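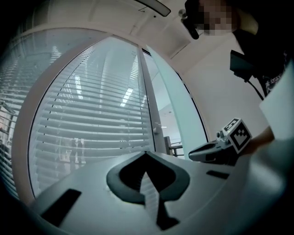 When the gripper stopped agreeing with itself

Nermin Tuncer had been collecting demonstrations with hand-held grippers at Lultstead for most of a year before she noticed that one of them was lying about how far its fingers were open.

"I was replaying a session and the fingers closed on the handle of a mug," she says. "In the log they were still wide open. Then they jumped shut in a single step. I watched it four times before I called someone over."

The tools are simple. A person holds the gripper, works the fingers by hand and carries out a task, and the recording is later used to train a robot arm. Each finger has a white cube with printed markers, and the software reads the opening from where those markers appear in the picture. There is no encoder in the joint. If the markers are read wrong, the opening is wrong, and the arm learns the wrong thing.

The arm had already learned some of it. Nizar Ghanem runs the test bench, and in September he filed a report after the Roner arm came down on a ceramic bowl with its fingers half closed. The bowl broke and a piece landed on the far side of the guard. He had his hand on the stop button and pressed it, but the arm had finished its move by then.

"I put it down to the policy," Ghanem says. "Everybody's first guess is the policy. We retrained twice. I should have asked to see the raw finger data, and I didn't."

When Tuncer brought him the mug recording, they went back through the set together. Out of 704 sessions, 63 had at least one jump in the finger opening. All of them came from the same gripper.

The cause was a cube that had worked loose on its mount. It could turn by a few degrees when the finger met resistance, enough for the software to lose the front marker and pick up the one on top. The two markers sit at a right angle to each other, and the code that was meant to handle the switch used an offset from an older version of the finger. With a tight cube the switch rarely happened, so the old offset had sat there unnoticed.

Solomiia Kostiuk, who maintains the tracking code, does not blame the screw. "A loose part is normal. These things get picked up and put down all day. The code took a bad number and passed it on with no warning. That part is mine."

Her fix rejects any reading where the opening changes faster than a hand could move it, and marks the session for review. The offset is now read from a file stored with each gripper. On the hardware side, the cubes are pinned as well as screwed, and operators close the fingers fully on a test block before every session. If the reading is off, the tool goes back to the shelf with a red tag.

The bench rules changed too. The guard is 22 centimeters higher, the first run of any new policy is done at reduced speed, and nothing breakable goes on the table until that run is over.

Tuncer would like one more change. Operators still can't see the finger reading while they work, only afterward. Kostiuk says a live display is on her list, behind the Flarport release.

The 63 sessions have been pulled from the training set. Ghanem wants them kept anyway, to check future versions of the tracker against. The revised procedure took effect on 18/02/2021.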